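Three Walls and a Floor: Surface Finishes for a Small Boxed Workspace

Hatice Baysal and Dilek Kozan
6th December

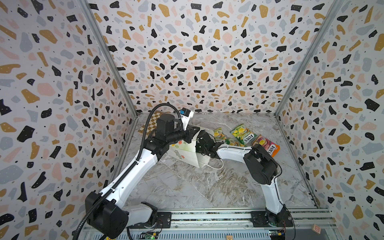 Our assignment was to choose, buy and hang the finishes for one small enclosure, and then to defend our choices in writing. The hanging took most of the fall. The defending has taken one long evening and a bag of pretzels.

We started in September with a budget of 100 dollars and strong opinions. Dilek wanted everything plain white. Hatice pointed out that every wall in the Vesberg building is already plain white and that we have all seen how that went. The compromise was a white background with something going on in front of it, and from there it was a short slide into terrazzo.

Choosing the wallpaper

We sent for 4 samples. Two were rejected on color (one was sold as "sand" and was the exact shade of a bandage). The third had flecks so small and regular that it looked like a printing error. The one we kept has irregular chips in black, mustard-gold, dusty pink and a pale blue-grey, with tiny black dots scattered between them. The black chips have small white specks of their own, a detail we did not notice in the sample and have since spent a lot of time looking at.

Our worry was scale. Terrazzo paper is meant for a bathroom or a hallway, where you stand well back. In a box this size every blotch is a major event. We taped the sample up for a week and asked people passing through what they thought. The replies ranged from "cheerful" to "is that ham?" We recorded the pink as a risk and went ahead.

The floor

For the floor we wanted something calmer, and we got marble, or at any rate the look of marble, in grey and white with swirling veins. Hatice argued that two stone patterns in one box was one too many. Dilek argued that real buildings do it all the time. We settled it by going to look at the lobby of the Rorkstead building, which has three, and is horrible, but which did at least prove that it can be done.

We still disagree about the result. The veins are large and soft and the chips are small and hard-edged, so the floor and walls do not get confused with each other. Whether they like each other is a separate question. The floor also has a polished look that the paper lacks, and we had not planned for that contrast. We would like credit for it anyway.

Hanging

The back wall went up first. It was the one everybody would look at, and we wanted to make our worst mistakes somewhere else. This was sound reasoning except that we had no practice yet, so the worst mistakes were made there after all, with a bubble that took most of an afternoon to push out to the side. The left and right walls were quicker.

Matching the pattern at the corners was the part we had dreaded. Paper like this has a repeat, and if you miss it you end up with half a mustard blob facing half a pink one. Then we remembered the aluminum posts. A silver post covers each of the two rear corners, and no chip has to meet any other chip across it. We had already written a page and a half on our matching method, which we have cut from this report with some regret.

What we would change

We would order more paper. Our measurements were correct, but they assumed two people who cut straight.

We would also test the paste earlier. The Tuncer brand gave us plenty of time to slide the paper around, which sounds like a virtue until the paper keeps sliding while you are at lunch. The Gundar was better behaved and we used it for the last wall.

Finally, we would try the chessboard on the floor before choosing the floor. A board is its own pattern, and we had treated it as something that would simply be put down later. It gave us a third design to think about when we were already tired of two. Dilek now says that plain white would have solved this. Hatice has asked that her reply be left out of the report.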